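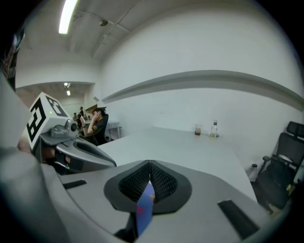 Change the pads before they look worn

At Berkavent we kept finger pads on the grippers until the mesh was visibly smooth. I think that is too late. By then a flat, thin part has been slipping for weeks and people blame the software.

Wendell Brannigan swapped ours in April at 919 cycles and wrote the number down. The next pair went to 1226 and dropped 8 cards in one shift. A pad change takes two screws - less time than arguing over a log. Pick a number, write it on the gripper, and stick to it.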